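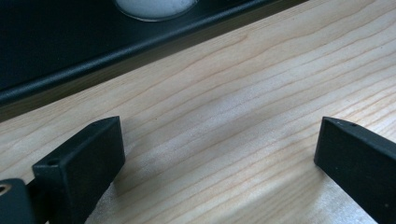

Tundholm workshop gets its hand-held gripper working, wants more hands

2025-01-28

The shared workshop at Tundholm has a working hand-held gripper. Two black fingers, a trigger, a camera on top. First full evening of recording was last night and the thing held together, mostly.

The build started in October as a side job for the Hakala arm, the small benchtop arm members have been putting together in the back corner. The arm moves fine. Teaching it anything was the problem. Steering it by joystick took forever and people gave up after a couple of tries. So the group went for a gripper you just hold and use, same fingers as the arm, and record what the hand does.

Fingers are the fifth version. One and two cracked at the screw holes. Three was too narrow and tipped cups over. Four was fine until somebody left it on the heater. Version 5 is thicker with square tips, printed in black, and so far no cracks. Parts cost for the whole gripper came to 128 dollars, not counting the camera, which a member already had at home.

Last night's count: 74 recordings, of which 30 had to be thrown out. Most of the bad ones were the same fault, the trigger cable slipping so the fingers didnt close at the same time. A new clamp is being printed. Lighting was the other headache. The bench lamp throws shadows off the fingers, and it will be moved higher before the next session.

Tasks for now are simple stuff. Pick up a cup, put it down. Move a bowl from one side to the other. Wipe the table, maybe, later on. Folding cloth was tried and dropped after a few minutes.

The software side is called Kuso, written by two of the members, and it lines up the camera picture with the finger opening. It runs on the old workshop laptop, slowly. Saving one evening's work to the shared drive took longer than expected and the last few files were copied over this morning. Anyone with a faster machine to lend, the group would like to hear from you.

Istero, the parts shop down the street, has let the workshop have a box of leftover bearings and screws at no charge. Some will go in a second gripper, so two people can record at once. Same drawings, except the handle gets longer. People with big hands complained.

No date yet for the arm doing any of this by itself. First try will be the cup, with the arm bolted down and the speed turned way low. The group wants alot more recordings before that, and from diffrent people, as so far it's nearly all the same three members.

Drawings for the version 5 fingers are in the folder by the printer. Print them flat, solid fill, and drill the holes after. Sign-up sheet for recording is on the workshop door, no experience needed, bring your own cup if you like.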